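Monthly check, Cell 2 (the Sestex arm) – November
Filled in by Delia Ciobanu, with Traian Ilie on the pendant for the motion checks

I've kept the same order as last month so you can lay the two sheets side by side. My comments are under each line, and sorry in advance, I had coffee and I ran on a bit.

1. Emergency stops, pendant and door post
OK. Pressed both, both dropped power to the arm, both needed a proper reset. The one on the door post is stiffer than I like. Bianca, could you order a spare from Grasmont when you do the next parts list?

2. Guard door switch
OK. Opened it with the program running at slow speed and everything stopped. The hinge squeaks again, so I gave it some oil.

3. Base bolts
OK. Paint marks all still line up. Traian put the torque wrench on them anyway and none of them moved.

4. Cables and dress pack
Needs attention. There's a shiny rub spot on the gripper cable just past the second clamp. The jacket isn't through yet – I pushed the loop back and added a wrap of tape, but that's a patch. New sleeve please, before the December check if we can.

5. Joint noise and backlash
OK. Joint four had a faint tick at the end of last month and I couldn't get it to do it today. Listened for a good ten minutes! Leaving it on the watch list.

6. Gripper fingers
OK after adjustment. The left finger was closing a hair early. Reset the stroke, ran 200 open-and-close cycles, and it stayed put. Cycle counter read 1,303 since the last finger change, well inside what we allow.

7. Grip force
OK. Passed at the low setting and the normal one. Please don't turn it up to fix a slipping part without telling me – Aiman found it maxed out in the summer and we lost a set of pads.

8. Pick and place clearance, simulation first
OK. We load the taught points into the Gremgate simulator, step through with the ball and the hinged box, and only then jog the real arm. Lid open the whole way through, same as on the floor. 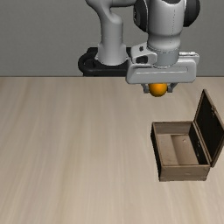
Why do we run the clearance check with the lid open?
Open is the worst case for the approach from the side, and it's how the box is set when the cell is working. If the path clears a raised lid it will clear a closed one too.

I stepped it at ten percent speed and stopped at every point. The old drop point was a little low for my taste so I raised it and saved it under a new name. Use the new one.

9. Backup
OK. Program and settings saved to the shop drive, and a second copy on the stick in the cabinet.

10. Labels and floor marking
Needs attention. The yellow tape by the operator side is peeling up in two places and I caught my boot on it. Aurel has the roll.

Still open: cable sleeve, door post button, floor tape. Cell is fine to run in the meantime, with a quick look at that cable at the start of each shift.

D.C.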